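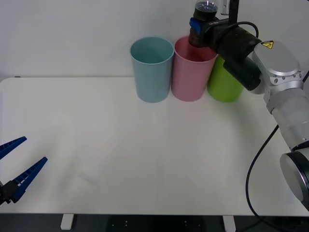 *Blue, pink and green: three plastic cups*

# Everything plastic comes out of the dishwasher filmy and soaking wet. Is it the water, the machine, or me?

**tealkettle** · Rondetport · 1,839 views

Hi all, longtime reader, first time posting in Kitchen & Laundry. We moved to Rondetport in January and I have been fighting with my dishwasher ever since.

It's a Hunska, came with the house, and the previous owners left the manual in a drawer (bless them) along with half a box of powder that had turned into a brick. I threw the brick away and have been using Trinent tabs, the plain ones, one per load. Plates are okay. Glasses are so-so. Plastic is awful! Cups, food containers, the lid of the salad spinner, all of it comes out with a chalky film I can write my name in, and so much water sitting on it that I end up drying every piece by hand. I thought the whole point of owning this thing was that I'd never touch a dish towel again.

Things I've tried so far:

- Running the hot tap at the sink before I start a load. Maybe a little better? Could be wishful thinking.
- The heavy cycle. No change except it takes until bedtime.
- Two tabs instead of one. Definitely worse, and the cups tasted like soap. My youngest refused to drink out of hers and I don't blame her.
- Cleaning the filter. It was disgusting and I'm glad I did it, but the film is still there.

I called the appliance place in town and they want $189 just to come out and look. Before I hand that over I'd like to know if it's something I can fix myself. The film does wipe off if I rub it with vinegar, if that helps anybody. I also have a white crust on the showerhead and the kettle looks like the inside of a cave.

We don't have a water softener and my husband says we aren't getting one this year, so please don't make that the only answer, haha.

---

**mudroom_annie** · marked as helpful by 12 people

Don't pay the $189 yet! You've got hard water. The crusty showerhead and the kettle gave it away before I even got to the end of your post, and the vinegar pretty much settles it. Mineral film comes off with acid. If it had been etching (that's permanent damage, mostly on glass) the vinegar wouldn't do a thing.

The wet part is a separate problem, and it's normal. Plastic doesn't hold heat the way a ceramic plate does, so when the cycle ends the plates are still hot enough to steam themselves dry and the plastic has already cooled off. The water just sits there, and when it finally dries it leaves its minerals behind, so the two problems feed each other. I lived with a very hard well for years and what got me through was this:

1. Fill the rinse aid. You didn't mention it, so I'm guessing the little compartment next to the detergent door is bone dry. Top it off, and then look for a dial or a setting that controls how much it releases. Mine came set low and I turned it almost all the way up. You'll see a difference on the first or second load.
2. Run the machine empty with a descaler. I use the Yuan packets from the grocery store, but plain citric acid powder is the same idea and cheaper. Hot cycle, no dishes, no detergent. With your water I'd do it monthly.
3. Go back to one tab, or switch to powder so you can adjust the amount yourself. Some tabs have a rinse agent built in and some don't, and the plain Trinent ones don't as far as I remember. Check the box.
4. Top rack only for plastic, and tilt it. Anything with a hollow in the bottom will hold a puddle, so lean it against its neighbor.
5. Crack the door when it's done. Open the bottom rack first and empty that, or you'll dump the puddles from the top onto your dry plates. Ask me how I know!

Your filmy stuff can be rescued too. Fill the sink with warm water, pour in a good glug of white vinegar, leave everything in there while you eat dinner, rinse. Don't mix the vinegar with bleach, ever, even if the sink looks like it could use it.

One more thought: call the water utility and ask for the hardness number. Mine told me over the phone in under a minute. Some machines have a hardness setting buried in the menu, and it's worth knowing what to put in.

---

**garage_sink_guy**

just wash them by hand, takes 5 minutes

we have the same brand and it never dried plastic, not even when it was new. life's too short

---

**porchlight77**

Agree with nearly everything mudroom_annie said, with one quibble and one addition.

The quibble: I wouldn't crank the rinse aid all the way up on day one. I did that with ours and ended up with a bluish streaky look on the glasses and a slightly slick feel on the cups, and then I was back here complaining about a different film. Start in the middle, run three or four loads, go up a notch if you still see spots. It's a slow kind of fiddling but you only have to do it once.

The addition is about the salt. Look at the floor of the machine, under the bottom rack. If there's a big screw cap down there next to the filter, your model has its own built-in softener and it wants dishwasher salt. Plenty of machines sold here don't have one, but some Hunskas do, and if yours does and nobody has filled it, that could be your whole problem. Use the coarse stuff sold for dishwashers. Table salt will clump up in there. And don't put salt anywhere if you can't find the cap, obviously. Your brick of powder from the drawer makes me wonder, by the way. Salt goes solid like that when it's been sitting in a damp house. Did the box say what it was?

Also, do you have a setting called extra dry or heated dry? On ours it's off by default and you have to hold a button down to turn it on. It won't get plastic perfectly dry, but it cuts down on the puddles. Check that your containers say dishwasher safe first. I warped a lid that had been in the family longer than I have.

As for the soapy taste, that was the second tab. Run those cups through once more with no detergent at all and it should go away.

---

**tealkettle** · original poster

Oh my gosh. I went and dug the box out of the recycling and it says SALT on the side in letters as big as my thumb. And there is a screw cap. I've had my hand right next to it while I was cleaning the filter!

Rinse aid was empty too, so full marks to annie. I've filled it and set it to the middle like porchlight said. Salt goes in tonight if the store has it, and I've got the cups and containers soaking in vinegar in the meantime (the kitchen smells like pickles). The utility put me on hold, so I'll try them again in the morning.

garage_sink_guy, if this doesn't work I'm coming over to your side.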